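Heat Loss from Stoneware Mugs of Different Wall Thickness
Project report, Applied Thermal Measurement, Sistedel
Joris Wouters and Léonie Picard
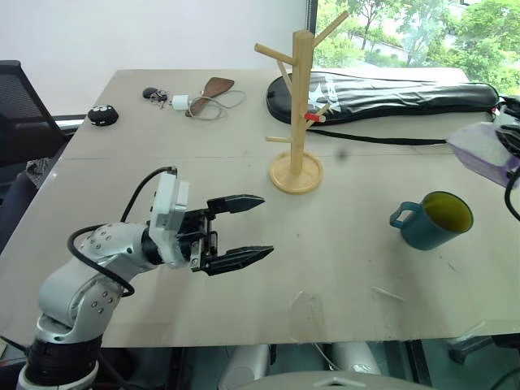 Vidar Midtbø objected at the proposal stage that wall thickness would be hard to separate from glaze and shape, and asked that both be held fixed. The design was changed accordingly. All test pieces came from one mold, with the same clear glaze inside and out, and only the casting time was varied.

1. Purpose
The project measured how fast water cools in slip-cast mugs with walls of 2 mm and 4 mm. A thick wall takes more heat from the water at the start but insulates better afterward. We wanted to know which effect matters over a normal drinking period.

2. Materials
The slip was a gray stoneware body from Furnedmont, fired once to bisque and once to glaze temperature in the department kiln. Wall thickness was checked with calipers at the rim and, on one broken piece from each group, at mid-height. The thick group varied more near the foot, where slip collects as the mold drains.

3. Method
Each mug stood on a cork mat in still air at room temperature. Boiled water was poured to a line scratched inside the wall before glazing. A thermocouple was held at half depth by a clip across the rim, and readings were logged for 30 minutes. No lid was used. Mugs were left overnight between runs so that every run started with the wall at room temperature. A second series used mugs rinsed with hot water immediately before filling.

4. Results
In the unheated series the thick mugs showed a larger drop in the first minutes. The curves then ran closer together but did not cross within the logging period. In the rinsed series the early gap nearly disappeared, and the thick mugs ended slightly warmer.

One thin-wall run was discarded after the thermocouple slipped and touched the wall. It was repeated the next day.

5. Discussion
Most of the loss appears to come from the open surface, where evaporation is the same for both groups. This limits what any change in the wall can do. Clive Holroyd suggested a further series with a film of oil on the water to suppress evaporation. It was not run for lack of kiln time to replace two cracked pieces.

The fill line is a source of error. It moved slightly in firing, and volume was not measured separately. Future work should fill by mass.

Submitted 14 August 2026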